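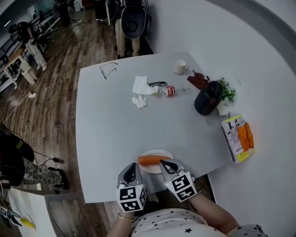

Table and Break Room Helpers Wanted -- Landry Shared Studios

Landry is looking for friendly, unhurried people to help us keep our shared tables in good order. If you are the sort of person who can't walk past a cup somebody left behind without picking it up, please keep reading, because you may be just who we've been hoping to hear from.

First, a little about us. Landry is a shared workspace on the second floor of the old Molluler building. We have desks to rent by the month, a few long tables that anyone can sit down at, and a small kitchen that does far more work than it was ever built for. Our members are illustrators, translators, people writing grant applications, people building websites, a pair of bookkeepers, and a good many students who come for the quiet and stay for the tea. They eat where they work. We like that about them! A person who has been drawing since breakfast deserves a sausage on a real plate and doesn't need to be sent off to another room to eat it.

But you can probably guess what a table looks like by the middle of the afternoon. There's lunch on a plate, a bag of dried sweet potato, an electric kettle that wandered over from the kitchen, a mug, a crumpled napkin or two, a bottle lying on its side next to a can, a pair of glasses someone will be hunting for before long, and in among all of it a potted plant doing its best. The next person to come along just wants a clear place to open a notebook. That's where you come in.

What the work is

You'll go from table to table through your shift and bring each one back to a state where somebody new would be glad to sit down. On an ordinary day that means:

Throwing out used napkins, tissues and food wrappers.
Sorting empty cans and bottles into the recycling bins by the kitchen door.
Carrying plates and mugs to the sink, washing them, and putting them back on the open shelf.
Taking the kettle back to its base, emptying it and filling it fresh.
Wiping down the table tops with a damp cloth and then a dry one.
Watering the small plants when the soil feels dry to your finger (they have all been overwatered by kind people in the past, so please do use the finger).
Putting staplers, clips and other shared supplies back in the supply drawer.
Collecting glasses, gloves, chargers and whatever else has been left behind, and writing each item in the lost and found book.

There is a bit of judgment in this job, and we want to be fair to you about that part. An open snack bag beside a book may belong to someone who has just gone to take a phone call. A plate with food still on it is almost never finished with. We ask our helpers to leave food, books and bags where they are until they've checked with whoever is sitting nearby, and to leave one of our little paper cards on the table if there's no one to ask. The card says we'll be back in 30 minutes, and we do come back. Members have told us they like the cards very much, and one of them drew us a new set with a teapot in the corner.

You won't be asked to clean the restrooms or the stairwell. The building has its own people for that, and they're very good.

Hours and pay

Shifts run 90 minutes, and there are two each day, one after lunch and one in the early evening. We have room for 6 helpers in this round. You can choose the shift that suits you and we'll do our best to keep it the same from week to week, so that you can plan the rest of your life around it. We pay by the hour, above the local minimum, and we pay for the short training visit too. Tea, coffee and anything on the shelf marked "Help Yourself" are yours whenever you're in the building, working or not.

After your first month you're also welcome to use an open seat at the long tables on days you aren't working. Several of our past helpers have finished school papers that way, and one wrote a whole cookbook of soups.

Who we'd like to hear from

You don't need any experience. We've had retired people, high school seniors, parents with a free afternoon, and someone who had run a hotel dining room for years and taught us a better way to fold a cleaning cloth. What matters to us is that you turn up when you say you will, that you can be on your feet for the length of a shift, and that you're easy about moving around people who are concentrating. Bags and backpacks end up on the floor, and so do power strips and cables, so please wear flat, closed shoes and keep an eye out for where you're stepping.

You'll be lifting nothing heavier than a full kettle or a bag of recycling. If standing is hard for you but the rest of this sounds nice, write to us anyway. There's a sit-down share of the work (the lost and found book, the supply drawer, the cards) and we'd gladly talk about putting a shift together around it.

Please let us know about allergies. Members bring all sorts of food, nuts and fish included, and we have gloves in several sizes for anyone who wants them.

What training looks like

You'll come in once before your first shift. We'll show you the kitchen, the bins and the drawer, and then we'll do a table together from start to finish. We go slowly. The kettle has a lid that wants to be pressed at the back and not the front, and the hot tap over the sink is on the right, which has surprised everybody at least once. After that you'll share your first two shifts with someone who already knows the rooms, and from then on you'll have a table or two of your own, with one of us close by for questions.

How to apply

Send a short note to the front desk, by email or on paper, or just drop in and ask for the blue form. Tell us a little about yourself, which shift you'd like, and when you could start. No resume is needed. If you'd like to tell us about a table you've loved -- a kitchen table, a library table, your grandmother's -- please do, because we enjoy reading those, but keep it under 200 words so that we can get through everybody's.

We'll be reading notes as they arrive, and we hope to have everyone trained and settled by the start of December. Each person who writes will get a reply, whether or not we have a place for them this time.

Landry Shared Studios, Molluler Building, second floor. The elevator is to the left of the street door.

Posted November 9, 2021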